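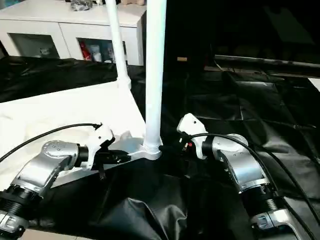

I finally read the Flollcombe annual report all the way to the back page, so you don't have to. The new auditor is Briggs, replacing Musetti after 14 years, and the notes have grown to 16 pages. Most of the extra is about leases. I had two coffees over the leases.

My favorite bit is note 9, where last year's member accounts were restated from 3472 to 3406. One line, no explanation! I wrote to ask, and I'll pass along whatever comes back.

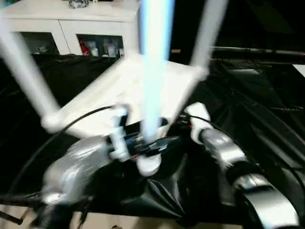 Marcela Hrnčiar thinks I'm making too much of it, and that closed accounts probably got counted twice before the move to the Gromero ledger in January. Fair enough, but then say so in the note — it would take a sentence. 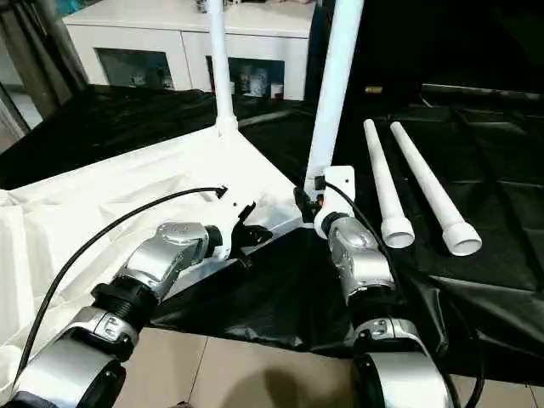
*Table work, left arm and right arm.*

Anyway, the audit fee went up too, and the report does at least say why (first-year costs, mostly checking opening balances). I'd like to see what it drops to next time before I grumble.
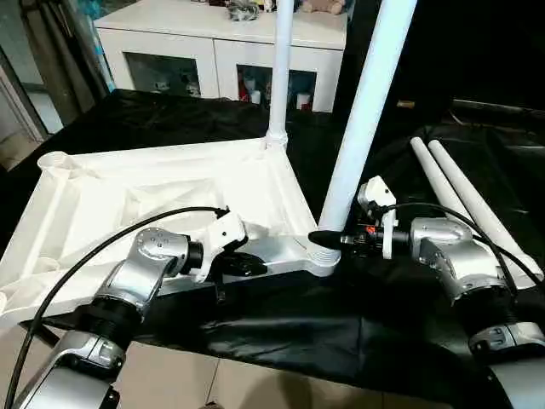 The other thing I'd look at is how long Briggs can stay. The old policy had no limit at all, and the new one says "reviewed regularly," which could mean anything. Ifeanyi Ezeani has promised to bring it up at the members' meeting, so send him your questions if you can't make it.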